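The basket by the back door

I have been putting off this post for ages because it is a whole post about a basket, and my sister already thinks I've lost the plot. But a few of you asked after the last one (the pantry one, with the jars) what I ended up doing about the bread and fruit and general kitchen clutter situation, so put the kettle on.

Some background if you're new. We have a galley kitchen with one decent stretch of bench and a white table at the end that gets used for everything. Breakfast, homework, mail, the sewing machine when I'm feeling ambitious. Since we moved in, that table has had a tide line of stuff along the wall side. Onions in a bag. Bread clips. A tape measure. Three different chargers, none of which fit anything we still own. I'd clear it every Sunday and by Tuesday it was back.

My old answer to this was a wire fruit bowl from Plirano, which I loved for its looks and hated for every other reason. Pears went through the gaps. It scratched the table. It tipped if you took the mandarins off one side first. I finally took it to the op shop in December and then did nothing at all for months except pile things straight onto the table.

Then Hacer Işık, who lives two doors up and has the tidiest house I've ever been let into, was clearing out her sunroom and asked if I wanted a basket. I said yes before I'd even seen it. I have never once said no to a basket.

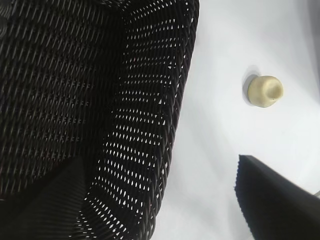 I'd been picturing something pale and beachy, the sort of thing you'd keep rolled towels in at a holiday rental, and my first thought when she handed it over was oh, it's so dark. Everything else in our kitchen is white or nearly white. I carried it home along the footpath trying to work out how to say no thanks a week later without being rude. Then I put it on the table and went off to hang out the washing, and when I came back in I really liked it! It gives your eye somewhere to land. The white table had always looked a bit like a hospital to me and I hadn't realised until there was something dark on it.

It's a long rectangle with rounded corners, and the sides flare out so the top is bigger than the base. That matters more than I expected. You can get your whole hand in and have a rummage, which you can't do in a straight-sided box. The flip side is that it takes up more air than it does table, if that makes sense, so if you're measuring for a shelf, measure the top. I measured the base. It did not go on the shelf.

So it lives on the table, long side to the wall, and I've come around to that too.

Cleaning it was the only real job. It had been in a sunroom with two cats, so you can imagine. I took it outside and banged it upside down on the lawn first (very satisfying), then went over it with the soft brush on the vacuum, then a damp cloth with a drop of dish soap. For the corners I used an old toothbrush. Don't soak a woven basket, whatever it's made of. My mum did that with a cane one when I was a kid and it dried in the shape of a canoe.
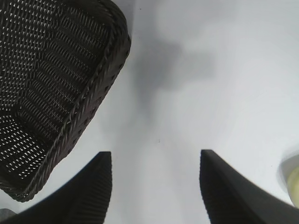 Page last changed: 2023-06-11

The rim is my favourite part. It's a thick twisted braid that goes the whole way round, and it's nice to hold, which sounds daft but I pick this thing up several times a day to wipe under it. The fruit bowl had a skinny wire edge that dug into your fingers. Crumbs do get down through the weave, so wiping under it is not optional. I tried a tea towel in the bottom to catch them and that worked for a bit, until the tea towel got pinched for drying dishes and never returned. I've now cut a piece off an old flannelette sheet, and since no one in this house would ever mistake that for something useful, it stays put.

As for what goes in it, I'd love to say I had a system. I had several, and they all lasted a few days.

First it was bread only. Lovely, very French, completely impractical, because the loaf goes stale by lunch with all that air getting to it. The bread is back in its tin.

Next it was mail and keys. This was a disaster. A basket with no divisions is where mail goes to die. I found a permission slip for an excursion that had already been and gone, and I had to write a grovelling email to the school.
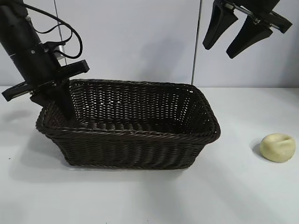 What finally stuck

Fruit and snacks, and nothing else. Apples and pears at one end, bananas at the other (they make everything near them ripen too fast, so I keep them as far apart as the basket allows), and the muesli bars and crackers in the middle so the kids can see them. When it's full, it's full, and I stop buying. When it's empty I give it a wipe and start again after the Saturday shop. I spent 12 dollars on fruit the first week and none of it went in the compost, which for us is a bit of a record.

The mail has gone to a plain box file from Quinlan up on the fridge, ugly as sin, and I go through it on Sunday nights with a glass of something.

I should mention the price question, as someone always emails. Mine was free, so I can't tell you what it cost new. I did have a nosy at similar ones, and the shop in town had a smaller one for more than I'd spend, while the secondhand places nearly always have a stack of them near the picture frames. Check the underside and the corners before you buy. If the strands are snapping there, leave it. A bit loose is fine and you can tuck the ends back in with a crochet hook.
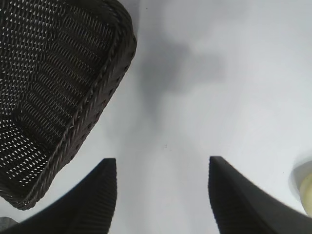 I'm tempted to get another for the bathroom, though Hacer says that's how it starts and she would know, her sunroom had 5 of them. I've got my eye on the space under the basin, where the spare loo rolls currently live in a supermarket bag. It would have to be a narrower one. And this time I'll be measuring the top!

If you've got a dark basket that sheds little bits, or you've found a liner that doesn't look like a liner, pop it in the comments. Next week I'm meant to be writing up the marmalade, provided it sets. At the moment it's more of a sauce.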